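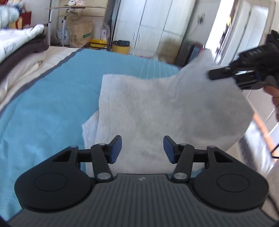

写真提供:Trerstead 収集班

チケット 554
件名:布物タスクの収集データ、学習側で「把持なし」判定が多すぎる件
起票:2025年6月28日
状態:保留(原因未確定)
対象:Vutis 取り込みパイプライン、ハンドグリッパー両手構成

症状
寝室で録ったシーツ・小物の回を Vutis に通したところ、61本が「把持なし」で弾かれた。Belkadi の窓口からは「指の開度の校正ずれでしょう、再校正して再送してください」と返ってきている。再校正はもうやった。弾かれる本数は変わらない。

確認1
開度のログを生値で見た。閉じたときの値は左右とも下限まで来ている。校正ずれという説明はこの時点で怪しい。先方には数値を添えて返信したが、同じ定型文がもう一度届いた。

確認2
大きい布を両手で扱う回は、片方の指が開いたままの時間が長い。冒頭の写真でも手前の指の間には何もなく、白い布はその先に広がっている。こういう区間を「把持なし」とするのは正しい。問題は、判定器が区間ではなく1本丸ごとを捨てている疑いがあること。仕様書には区間単位と書いてあるが、弾かれた一覧には区間の開始・終了が一つも入っていない。

確認3
Wistdale 側の推奨設定(しきい値2段階)に変えて再投入。通った本数は増えたものの、増えた分を目で見ると空振りの回まで混ざっていた。緩めただけに見える。改善とは書かないでおく。 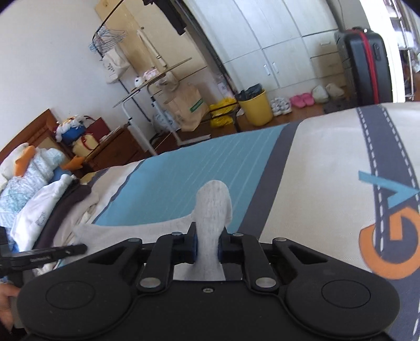

薄い物の判定について。Vutis は指の間隔がある値を下回ると「何も挟まずに閉じた」とみなす作りになっている。箱や容器ならそれで足りるのだろうが、布は潰れる。薄いグレーの靴下を中ほどでつまんだこの場面など、つま先側が青いパッドの上に立ち上がっていて、人が見れば掴んでいるのは明らかなのに、間隔の数値だけでは空で閉じた場合と区別しにくいはずだ。画像側の特徴も併用していると説明は受けたが、併用していてこの結果なら重みがほぼゼロなのではないか。

切り分け案
弾かれた中から靴下の回を4本選び、間隔による判定だけを切って再投入する。通れば間隔判定が原因、通らなければ確認2の「丸ごと破棄」を先に疑う。二つを同時に変えないこと。2月のチケットではそれをやって、結局どちらが効いたのか分からずじまいになった。

依頼事項(Belkadi 宛)
・破棄の単位が区間か1本か、実装で確認した結果をください。仕様書の引用は不要です。
・間隔の下限値と、それを決めたときに使った物体の一覧。布が入っていたかどうかだけでも先に。
・再校正の依頼はいったん取り下げてください。

補足
「例を増やせば学習側で吸収できる」という意見が Trerstead 内にもあるが、賛成しない。増やしても入口で捨てられるなら同じことだし、残るのが厚手の物ばかりになれば偏りはむしろ強くなる。原因が決まるまで布物の追加収録は止めておきたい。

追記
切り分け用の4本を投入済み。判定待ち。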